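Papers > Eltden Working Series > Section 4

4. What people said about water and moving away

I went into Indley expecting to hear about politics. What I got, most evenings, was water. We talked to 530 households over one dry season, and almost 30 of them had already sent somebody off to Bonsu to look for work. I'd guessed it would be the poorest families who left first, and I was wrong – the poorest couldn't pay the bus fare, so they stayed and argued over the well.

The arguing is the part I care about here. People kept telling me the trouble started when the second well got busy (the one on the Flosel road), well before prices went up in February. I can't prove the order from interviews alone, but I heard it so often that I stopped writing it down every time.
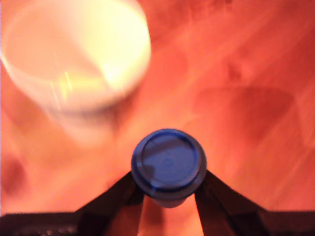

Figure 2. Container on a wooden surface.

Bernice Amoah read a draft of this section and told me I was making too much of the wells, that young men in Indley were angry about land long before anyone was short of water, and that I'd have heard so if I'd asked the older women first. Fair enough! I went back on a Tuesday and did ask them. Most agreed with her about the land, though several put the two together and couldn't see why I wanted them apart.

So I've left both in. Section 5 takes up the land records, which are patchy before the town passed 1,000 people – and a real headache after that too.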